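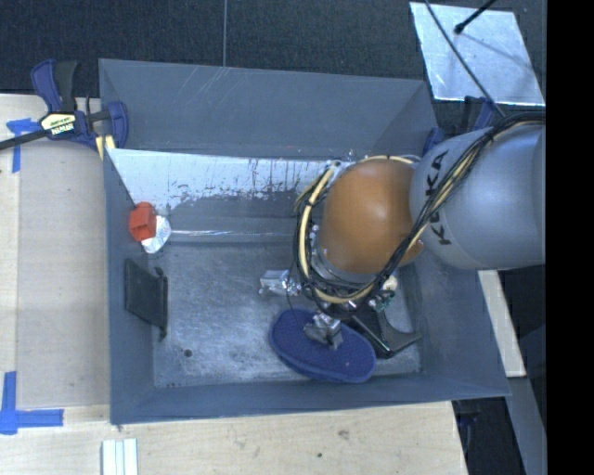 Bin sorting, part 2 of the talk. Start with wear. Everyone asks about bin size first, wrong question — ask what the floor looks like after a summer. Point at the floor here, gray, scuffed all over. Then the far wall, only faint scratches up near the top edge. So spend the money on floors, leave walls alone. Sloped sides: say why we like them at Bretville, small stuff ends up low and in the middle. Mostly.

Binstead store — more than 700 items thru the returns bins in August. Deep bins, 60 cm, people hated the reaching. Swapped 6 of them for the shallow Gresero type. Complaints stopped, mostly about backs anyway.

Small soft things get lost in corners. Pads, brushes, cloths. Give them thier own bin. SKIP the label story if short on time.

Lazarević liners — pass the sample round, get it back!! Then questions.

Home | Talks | Notes | Contact
Back to top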